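# Gotton Would Rather Play the Small Room

The band's fourth record is done, mostly. Its singer has some notes.

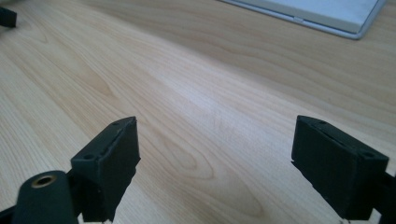

*Pale wood grain, curling into a long loop.*

The singer of Gotton orders a second coffee before finishing the first, on the grounds that the kitchen closes at four and she has been caught out before. The drummer is parking. The drummer will be parking for most of this interview.

"Start with the easy ones," she says. "I'm better once I've lied a couple of times."

So, an easy one: why did the new album take three years?

"We were bad at it," she says. "The first year we wrote songs that sounded like the last record, and then we spent the second year making them not sound like the last record, and what we had then was a set of songs that sounded like a band with a grudge against its last record. The third year we did the actual album. That part took five weeks."

The actual album is called *Plolurano*, a word she says the guitarist saw painted on the side of a boat and misread. She has since been told what the boat was really called and has asked everyone to keep it from her. It comes out in March on Nangate, a label with two employees, one of whom also handles the van insurance. It has nine songs, and it is the first Gotton record you could play for a relative without standing next to the stereo to apologize.

I put this to her. She thinks it over.

"My mother said the same thing, only she meant it nicely."

The earlier records were fast, crowded, and recorded in whatever room was free. The debut was made in a storage unit, which had a roll-up door that came down on its own whenever it was windy. You can hear it on the second song, a long metallic groan under the last chorus that at least one reviewer credited to a synthesizer. They had never owned a synthesizer. They bought one afterward out of embarrassment, and it turns up on this album for eleven seconds.

*Plolurano* is slower, and there is air in it. The guitars wait for each other. The opener, "Gill," begins with the bass alone for so long that when the band sent it around, two people wrote back to say the file was broken.

"It's a song about a lake," she says. "Well, it's about a summer job I had, at a bait shop, next to a lake. The owner used to make us say good morning to the tank. I was nineteen, I had a chemistry scholarship I was busy losing, and I was saying good morning to minnows. I've been trying to get that into a song for ten years and every time it came out as a breakup."

Does she miss chemistry?

"I miss the goggles."

The drummer comes in at this point, sits down, eats half of her toast, and is asked whether he has anything to say about the lake song. He says it's in six. Then he remembers the meter and goes back out.

"He's the talker," she says.

## The room thing

Gotton has a reputation for turning down larger shows, and she would like it on the record that the reputation is more flattering than the facts. They have turned down two. The first was a festival slot at noon, opposite a man who carved bears with a chainsaw. The second was a theater with fixed seats.

"We played a seated place once, on the second album. The whole crowd sat there with their coats in their laps like they were waiting on test results. Between songs I could hear one guy's jacket. I started doing the talking bits in a whisper so I wouldn't wake anybody."

The room they like best holds 125 people, if the fire marshal is asked, and is up a flight of stairs that has put an end to several bass cabinets. They've played it every year since they started. In the early days they drew 30 on a good night, and she could have told you what most of them did for work. Now it sells out in an afternoon, and the promoter has suggested, with increasing patience, that they consider a building with an elevator.

"He's right," she says. "I know he's right. My knees know he's right. But I can see the back wall from the stage in there. When a song is dying, I can see exactly which row it dies in, and the next night we fix it. You play somewhere big and it's just dark out there. You could be terrible for years."

This is how the album got its shape. Before recording anything, the band played all of the new songs in that room over four nights, without announcing them, under a name she won't repeat. They dropped whatever sent people to the bar. Seven songs went. One of them was the guitarist's favorite, and he has taken it well, in the sense that he has brought it up only at meals.

"It was a waltz about his landlord," she says. "Very bitter. Lovely bridge. We had a line to the bar you could have sold tickets to."

What replaced it was "Small Claims," the closest the record has to a single, written in a parking lot while they waited for a tow. It is the only song on the album with a shouted chorus, and the only one the drummer says he enjoys. (He told me this through the window, on his way past.)

## Thirty minutes, with a break

Much of the writing happened under a rule. They would work on a song for 30 minutes, then stop, whatever state it was in, and go on to the next. The timer was a plastic egg. The rule was meant to cure them of what she calls polishing, the year-two sickness, in which four adults spend a whole night choosing between two tambourines.

"I'd love to say it made us spontaneous. Mostly it made us resent an egg. But you'd get to the end of the time, and if you wanted to keep going, really wanted to, you knew you had something. And if you were relieved, well. The waltz, I was so relieved. I was practically in the car."

The vocals are the other big change. On the first three records she sang as if somebody were running a vacuum cleaner next door, which at the storage unit was sometimes the case. Here she is close and low, and she sounds tired in a way that suits her. She had a cold for the first two days and the producer liked it so much that when she recovered he seemed a little let down.

"He asked if I could get it back. I said, the cold? He said, just the top part."

She sings better than she used to, and knows it, and is slightly annoyed to have it noticed. There's a line in the last song, "Deposit," about a person learning to park a trailer by going the wrong way on purpose. She gets through it in a single breath and then you can hear her laugh, and somebody off the mic says "okay." They kept all of it. It's my favorite moment on the record. I tell her so.

"That's the producer," she says. "The okay. He wants a credit."

## What comes next

A tour, as far as it goes. There will be shows in the spring, up one coast and partway down the other, in a van whose side door opens only from the outside. The merch is a shirt, the same shirt as last time with a new color that the label describes as oat. She has also been asked for a playlist of influences and has been putting it off, in case it's just one band 60 times.

Does she worry that the people who came for the noise won't stay for the quiet?

"Sure. Some guy is going to come up to me after the first show and tell me he liked us when the door was in the band. And I'll say, me too, man. I liked being twenty-four. I could carry an amp." She looks at the toast, of which there is now very little. "But I've sung those songs a lot. I know how they go. With these I still get to the second verse and think, oh no, what's she going to do."

The drummer returns. He has found a better spot, two blocks away and free until six, and would like to know if we're done, as he never got to order. The kitchen has closed. She slides him the second coffee.

*Plolurano* is out in March on Nangate. The landlord waltz will be a B-side, if the guitarist has his way, and he'll be in the van with them for five weeks.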